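Forums > Bench Automation > Dual-Arm Cells > Faults and Safety

Left gripper drops hold force mid-task, right arm keeps going

dcherk_cell2
Two-arm cell, Sivetti controller, lid and container handling. On cycle 431 the left gripper lost hold force for 200 ms. No fault was raised. The right arm carried on with its half of the task against a container that was no longer held. Nothing broke, but I want to know why the interlock stayed quiet. General layout:

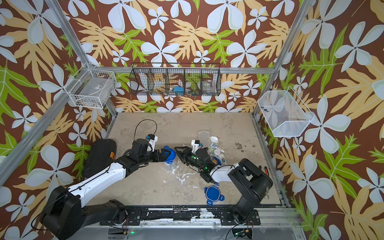 Page 1 of 2

Firmware is the February release. Supply voltage at the left base looked normal in the log.

gunawan_user
Cable. The wrist cable on these flexes on every reach, and an intermittent there reads as zero current. Swap it before you touch any settings.

torque_ripple
Disagree. An open circuit would throw an encoder error too, and he says no fault. I'd look at the thermal limit. It cuts current silently and restores it when the estimate falls. What is the grip current set to?

dcherk_cell2
1075 mA, continuous while holding. This is the kind of hold I mean:
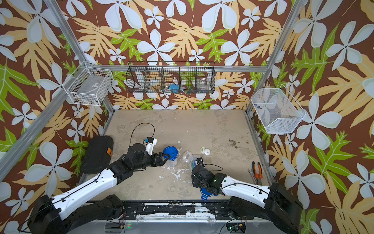
Left gripper on the container, right arm over the front of the floor.

torque_ripple
Then it's the thermal limit. Closing on rigid plastic at that current is close to a stall. Drop it after contact.

gunawan_user
Nearly every thread here ends with someone blaming the thermal limit. Damián Aguirre's notes on the Bosari wiki show the same dropout with a cold motor. Wiggle test first – it takes a minute.

dcherk_cell2
Wiggled the cable through full travel, no dropout. Logging motor temperature now. Wrist view on the container: 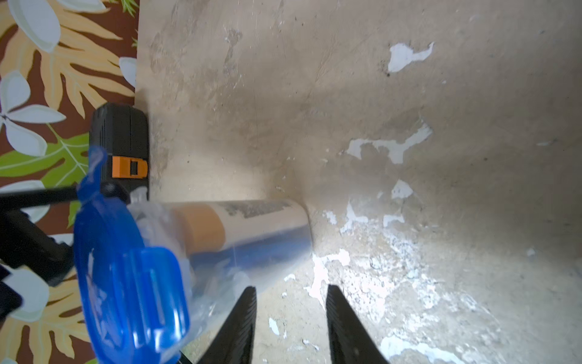 The temperature estimate climbs on every hold and never gets back to baseline between cycles. I ran 100 cycles at reduced current with no dropout. Not proof, but the cable is lower on my list.

gunawan_user
100 clean cycles says little about a fault that took 431 to appear. Run it overnight.

c_cherkaoui
Whichever of you is right, the interlock is the bigger problem. The right arm should stop when left hold force goes low, whatever the cause. On our Zesisum cell we gate the right arm's motion on measured current, with a 200 ms window.

torque_ripple
That window would miss his event. Make it shorter.

c_cherkaoui
Fair. It was set for a slower arm. Keep hands out of the cell until it's gated – e-stop is not a substitute.

dcherk_cell2
Agreed. Gating goes in before the overnight run. Thanks Chaimae.

6 replies hidden · 14 shares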